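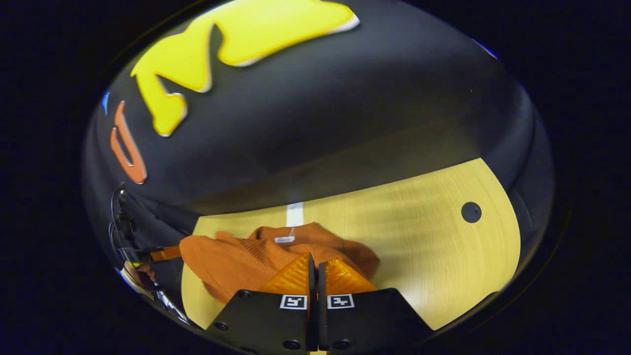

Black fabric with yellow and orange graphics.

Enwood Custom Print – Frequently Asked Questions

Updated September. Read this before emailing pls, we're a small shop and the inbox is full.

What can you print on?
Cotton, poly, most blends. Canvas totes too. No leather, no waxed jackets.

Minimum order?
14 pieces for screen print. Transfers, no minimum. One shirt is fine.

How long does it take?
Transfers 2 working days. Screen print 18. Longer if you change the art after the proof, and people always change the art.

What file do you need?
Vector if you have it. Otherwise a big PNG, clear background. Please not a screenshot of your logo from Facebook.

Do light outlines cost extra?
On transfers no. On screen print yes, it's another screen.
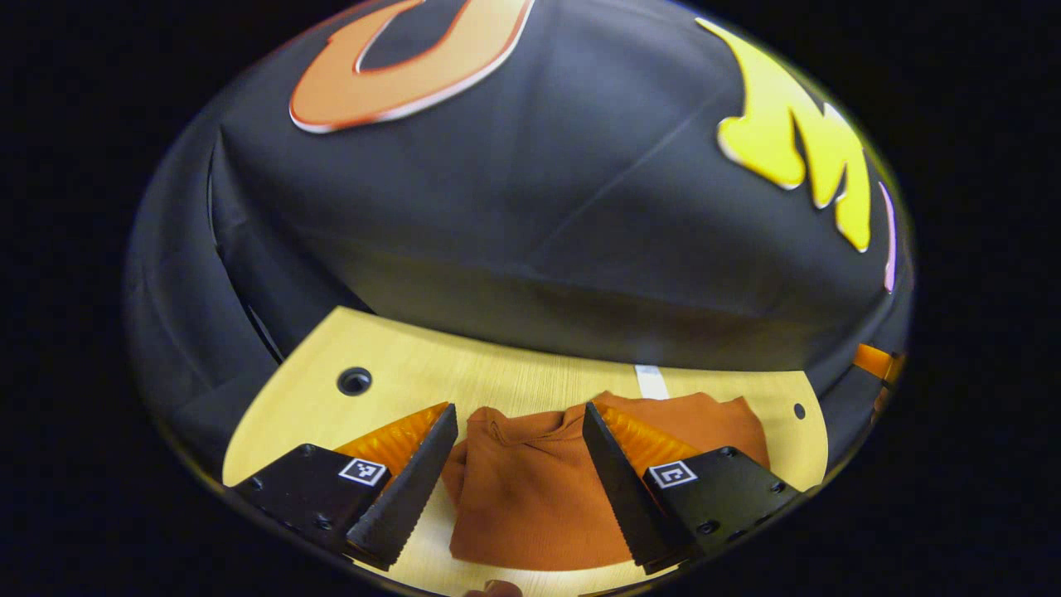

Can I bring my own garments?
Yes. Wash them first, no fabric softner. We can't replace blanks that go wrong in the press so bring a spare.

How do I wash it after?
Inside out, cold, hang dry. Wait a full day before the first wash. Never iron on the print.

My print is peeling, now what?
Email a photo plus your order number. If it's our fault we redo it. If it went through a hot dryer, sorry, no.

Where do I pick up?
Budier counter, 211 Gallegos, side door. Closed Monday. The Nestard location doesnt do pickups anymore, only drop-off.

Rush orders?
Sometimes. Call before noon. Extra fee, depends on the job.

Do you keep my artwork?
Yes, reorders are easy. Just give us the old order number.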